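Soft fingers or stiff fingers for picking up clothes with a handheld gripper?

Posted in Grippers and End Effectors
Tags: handheld, fingers, cloth, wrist camera

Rania Salem

Hi all, long-time reader, first time I've had something worth asking. I'm comparing finger sets for a pair of handheld grippers (one for each hand, trigger operated, camera on the body looking out past the fingertips). The job is laundry. Folding pants, stacking shirts, moving a folded pile from one end of a bed to the other, that kind of thing. Later on the same fingers are supposed to go onto two arms, so whatever I pick now I'm stuck with for a while.

I have two sets to choose from. One is the soft set that came with the grippers, printed in a flexible yellow filament with a slot down the length so they bend around whatever they're holding. The other is a stiffer set I ordered from Bastura, same length, solid all the way through, with a thin rubber pad on the inside face.

So far I've done 40 pickups with each set on the same items. The soft ones are lovely on a bunched-up T-shirt, you just sort of shove them in and squeeze. But with jeans they fold back on themselves at the waistband, where there are all those layers, and I lose the grip halfway through the lift. The stiff ones hold denim all day long, but they keep grabbing the bedding underneath along with whatever I'm after, and with a thin shirt they pinch the fabric so hard it won't let go cleanly when I open up.

My other worry is the camera. The stiff fingers are black, same as the gripper body, and when I look back at the video I have trouble telling where the tips are. The yellow ones I can always find. Does that matter as much as I think it does, or am I fussing over nothing?

I don't want to swap fingers between items if I can help it. It takes me two minutes a side with the little hex key and I always drop a screw.

Yu-ting Huang

I went through almost this same thing last August with a pair of handhelds and a mountain of my own laundry, so let me save you some evenings!

First, don't give up on the slotted fingers yet. Mine did the exact same folding-back thing on jeans, and most of it came down to how I was approaching. I was coming straight down on the waistband with both tips, which is the worst thing you can do to a bendy finger, because all the push goes into buckling it. Once I started coming in low and from the side, sliding one finger under the fold and keeping the other on top, my drops on denim went way down. It feels slow and a bit silly for the first dozen tries and then your hands just do it.

My bedroom setup for the comparison was nothing special. Straw mat on the bed, folded jeans on top of the mat, both grippers in hand, and off you go. I liked the mat for this, by the way. A sheet bunches up and comes along for the ride when you pinch too deep, and then you can't tell whether the fingers failed or the bedding did. Do a round on a plain sheet afterward though, or you'll fool yourself about how good you are.

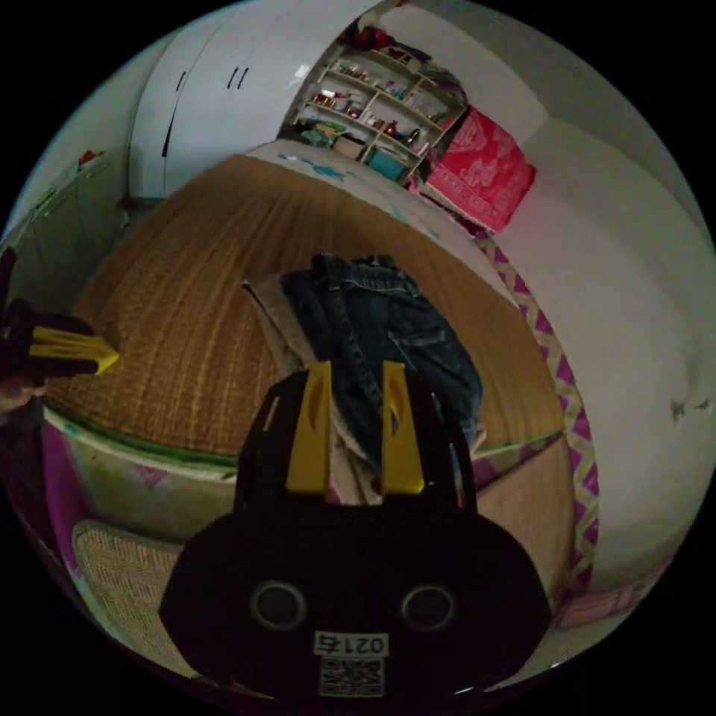
What I'd try, in order

Check the tip gap first. Close the gripper on nothing and hold it up to a window. If you see light between the tips but they touch lower down, the fingers are seated wrong or the mount has crept, and no amount of technique will fix that. Mine had crept. I retightened both sides and gained more than I ever got from changing materials.

Then shorten your squeeze. With soft fingers it's tempting to crush the trigger all the way, and past a certain point you're only bowing the middle out and opening the tips. I stuck a little piece of tape on the trigger guard as a stop and practiced closing to that.

If denim is still slipping, print a stiffer version of the same slotted shape before you go to the solid ones. I used the harder filament from Stamow and kept the outside dimensions identical so the camera view wouldn't change. That ended up being my everyday set. It's a touch worse than the really soft ones on T-shirts and a lot better on pants, and I stopped swapping completely.

On color, you're not fussing over nothing. I ran one batch with black fingers, 474 clips in all, and when I went through them I had to throw out a pile just because I couldn't see when the tips touched the cloth. Dark jeans plus dark fingers plus a dark body is a mess. Yellow shows up against pretty much everything in my closet except one very yellow towel. If you love the Bastura fingers, wrap the outer faces in bright tape and leave the pads bare.

One more thing - do your test with the arms in mind. You can wiggle a finger under a waistband by feel and not even notice you're doing it. An arm won't have that unless you've done it slowly and in view of the camera. I had to redo a bunch because I was hiding the contact behind the gripper body with my own clever wrist angles.

Liao

Just get the stiff ones and put softer pads on. I used 20 mm wide foam pads on mine and never looked back. Soft fingers wear out anyway, mine split at the bottom of the slot.

Never tried it on shirts, mostly do boxes and towels.

Rania Salem

Thank you both! Yu-ting, I did the window thing and yep, light at the tips on the left one only. Tightened it up and the jeans are already behaving better, so I feel a little dumb. I'm going to print your in-between version tonight on the Cloltumance at work and run the same 40 again before I decide. Did you keep the slot the same width when you went to the harder filament, or open it up some?

Yu-ting Huang

Same width the first time and they were too stiff near the base, so I made the slot longer toward the mount and left the width alone. Round the corners inside the slot while you're at it, otherwise they'll split like Liao's did.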